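Recording pick-and-place examples for a learned policy
Part 2: one object, one plate

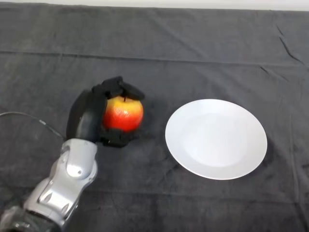
Madhu Katiyar wrote to me after part 1 that her policy learned to reach very well but let go of the fruit too early, and she asked if more episodes would cure it. In my experience more episodes of the same kind do not help. Her recordings stopped at the moment of release, so the policy had very few examples of an open hand going away from the plate. Please read step 4 with this in mind.

1. Prepare the table. Use a plain dark cloth and fix it under the table edge with tape. Small wrinkles are fine, you don't have to iron it. Check that the arm cable has enough slack for the whole motion.

2. Choose the start positions. I mark 5 places for the apple on a paper plan and go through them in a mixed order. The plate also moves a little between episodes, by the width of a hand or less.

3. Start recording before the arm moves. Keep one second of stillness, then drive the hand to the fruit at an even speed. If you hesitate above the apple, the policy will learn to hesitate too.

4. Lower the apple until it touches the plate, open the fingers slowly, lift straight up and go back to the home pose. Only now stop the recording.

5. Label the episode at once, as "good", "slip" or "discard". Don't leave this until the evening. A slip which you recovered from is worth keeping, but put it in its own folder.

How many are enough? For this task I got a usable result from 80 good episodes. With Bit-na Um we later collected 457 on the Grurora setup, over several colours of apple, and the grasp became more reliable at the far side of the table.

Before training, play back every tenth episode at double speed and look for dropped camera images.

Updated 2/22/25: corrected the order in step 4.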